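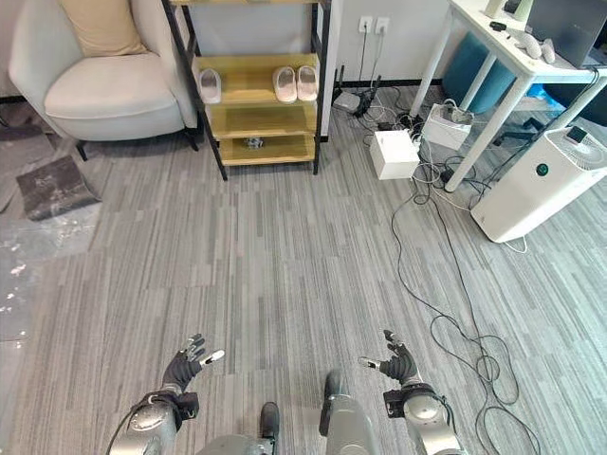
Ticket 162: Carpet tiles lifting and sliding, lounge corner by the armchair

Opened by: second floor tenant, Werkau building
Area: lounge, left side
Status: closed

First note
I love this carpet, so let me say that up front! The gray streaks hide everything and it's lovely to walk on. But we have a tile problem in the corner with the cream armchair. One dark gray tile is loose and lying at an angle, and there's a patch of dark floor showing under and beside the chair. The plastic sheet is still crumpled up along the left side with little white flecks all over it, so please don't drag it across the good carpet. The shelving unit against the wall can stay where it is as far as I'm concerned (the pink slippers on the top shelf can move if you need them out of the way). The rest of the floor seems fine. Is this a glue thing?

Reply, Mudaliar Floors
Thanks for the clear note. Could you check three things before we come out? Is the floor in the bare patch tacky or smooth to the touch? Does the loose tile sit flat if you put it down on a hard surface? And do the neighboring tiles move when you push them sideways with your foot?

Tenant, 9:40 a.m.
Checked all of it! Floor is smooth and a bit dusty, no tack at all. The tile does not sit flat, one corner curls up. Two of the neighbors slide when I push them, the others hold really well. I also turned the loose one over and there's an arrow on the back. Does that matter?

Reply, Mudaliar Floors
It does, yes. The arrows should all point the same way or the streaks won't line up. On your carpet they run toward the window wall. The adhesive is Soketti tackifier and it won't grab on dust. Vacuum the patch, wipe it with a barely damp cloth and leave it overnight. For the curled tile, lay it face up under something flat and heavy.

Tenant, next morning
Vacuumed twice, wiped once, left it. Folded the plastic inward so the flecks stayed inside, which worked great. The tile spent the night under a stack of Staninance catalogs and the curl is nearly gone. Nearly! I can still see a lift if I get down at floor level.

Reply, Mudaliar Floors
Good enough to lay. We'll bring the tackifier and a roller this afternoon. Please have the armchair out of the corner.

Site visit, 2:15 p.m.
Armchair moved. Lifted the 2 sliding tiles, cleaned under them, rolled on adhesive, waited 37 minutes until clear. Relaid from the good row outward, arrows matched. Rolled both directions. Curled corner holding. Chair to stay off until tomorrow.

Tenant, following day
Chair is back and nothing moves. I walked on every seam in my socks and it feels like one piece, I'm so pleased with it. Could I keep a spare tile in the closet?

Reply, Mudaliar Floors
Spare left at the front desk. Store it flat. Closing.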